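Journal > Around the House > The Table

I have been meaning to write about the table for months now, and every time I sit down to do it I end up sitting down at it instead, with a coffee and the crossword, and then the morning is gone. So I am typing this one standing at the kitchen counter, which my back will complain about later.

Those of you who have been reading a while know that the old table was my aunt's, and that it was very dark and very shiny and showed every crumb. I loved her and I did not love it. When my cousin Sinan moved into his new place in May he asked, a little shyly, whether he could have it back in the family dining room sense of the word (his dining room, he meant), and I had it in the hallway before he finished the sentence!

That left us eating off our knees for longer than I'd like to admit. I wanted something pale and plain. I looked at one called the Carrasco, at a price I won't repeat in front of my husband, and then one evening I found a secondhand one at Brevosow, the big salvage place out past the ring road, light wood and no fuss, and they brought it over for 30 dollars extra. It went in through the back door with the legs off and a good deal of shouting.

What I hadn't expected was how much a light table changes a room. Our kitchen faces the wrong way and gets only a bit of sun after four in the afternoon, and the old table just swallowed it. Now the whole room feels as if someone has opened a curtain. I find myself clearing it off in the evening for the pleasure of seeing the bare wood -- me, who used to keep a month of mail in a heap by the fruit bowl.

As for looking after it, I keep things simple. A soft cloth, barely damp, then a dry one straight after, always going along the grain. Twice a year I plan to give it a thin coat of oil and leave it overnight with the window open. I use mats under anything hot, and I have become the sort of person who chases guests with coasters (sorry, everyone).

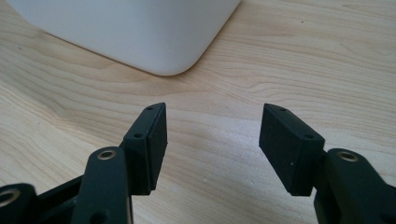 Kevser Yüksel wrote in after my last post to say that I shouldn't be so quick with the oil. Hers went yellow within a couple of years, she said, and she wishes she had tried soap flakes first, since the wood stayed much closer to the color it was when she bought it. I had never heard of washing a table with soap flakes on purpose, so I've bought a small bag and will try it on the underside, where only the cat will judge me.

The chairs still don't match, by the way. There are two I'm fond of and two I'm not, and that will have to be another post.

Filed under: Home & Hearth, Wood, Slow Decorating

More from the journal
Sinan's dining room, finally
The drawer that would not close
Painting the back door (twice)
Soup for a gray afternoon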